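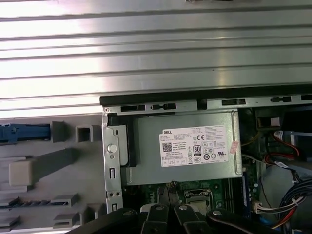
Inside the Dell: power supply and its label.

Been playing Koskela's tape Clondow most evenings since October. 200 copies, no download, and I got mine with a bent inlay card.

Side A is four long pieces for organ and a drum machine set very slow. The second one, Omer, is the one I keep rewinding. It sits on two chords for nine minutes and then drops the bass out – no warning, no fade.

Side B is weaker. Too much tape hiss used as a mood, and the vocal on the third track is buried so deep I gave up on the words.

Aton put out the first record in a run of 500 and I still see it in shops. This one is harder to find. I've seen a copy listed for £50, and it isn't worth that.

If you can borrow one, play it on speakers. On headphones the left channel is too loud all the way through side A.

It's a C90, so there's a good stretch of blank tape after Omer. I let it run the first time, thinking there was more.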